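Pó no computador: o que aprendi depois de estragar uma ventoinha

O computador de secretária é o único eletrodoméstico que aspira a casa sem ninguém lhe pedir. Se tem gato, aspira também o gato. O meu esteve sete anos debaixo da mesa e, quando o abri, tinha material para uma almofada.

Desligue o cabo da corrente e carregue no botão de ligar durante uns segundos. Leve a caixa para a varanda. Quem a sopra na sala limpa o computador e suja o sofá. 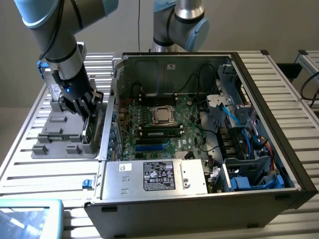 Pincel macio para o grosso, ar comprimido para o resto, em sopros curtos e com a lata direita. Segure as pás da ventoinha com um dedo. Eu achei graça vê-la girar a toda a velocidade, e a graça custou-me 20 euros na Varghese, mais o sorriso do empregado.

O aspirador fica no armário. O pano húmido também, exceto para o exterior da caixa.

Os filtros de espuma lavam-se com água morna e uma gota de detergente da loiça. Secam à sombra, de um dia para o outro. O secador de cabelo encolheu-me um.

Antes de mexer em cabos, tire uma fotografia com o telemóvel. A memória de quem desmonta é sempre excelente até à hora de montar.

Repita de 4 em 4 meses, ou quando o ruído lembrar um avião a descolar.

Próxima dica: tirar migalhas do teclado sem perder a tecla Ç.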